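Werkstattbuch Itton, Dezember, Pflanzenfärberei

Heute endlich der Krappansatz! 500 g Wolle, über Nacht mit Alaun gebeizt, dazu 200 g Wurzel aus der Lieferung von Zavari. Langsam hochgeheizt, erst ab 60 Grad kam Farbe, dann aber richtig - ein warmes Ziegelrot, viel satter als im Herbst.
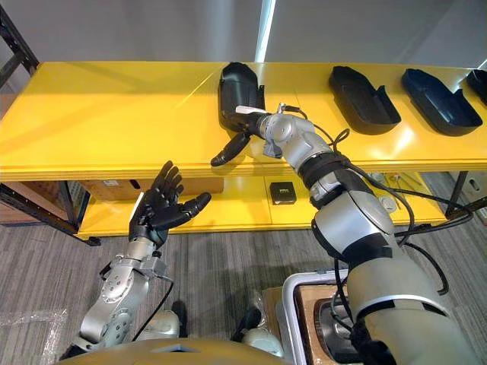

Der zweite Zug aus derselben Flotte wird Lachs, der dritte Apricot. Ich will für alle drei Musterkarten anlegen, Strang 31 zuerst. Als Gelb daneben schwebt mir etwas so Knalliges vor wie das Regal mit den schwarzen Schalen, mit Reseda müsste man da nahe herankommen. Birkenblatt ist mir zu grünlich. 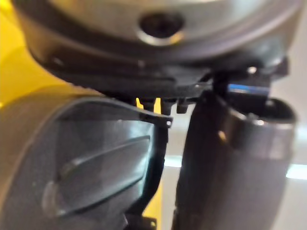

Eingetragen: Färbeküche, 16 Uhr

Kreide nicht vergessen, unser Wasser ist zu weich für Krapp. 15 g auf den Topf haben gereicht. Die Garnprobe von Fesetwood (Rondonuwu, zweifädig) nimmt übrigens toll an, kein bisschen fleckig!
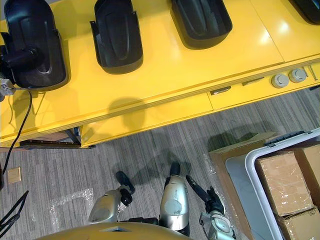

Schwarze Schalen auf Gelb

Morgen: Reseda einweichen, Restflotte abseihen, Eisenbeize neu ansetzen.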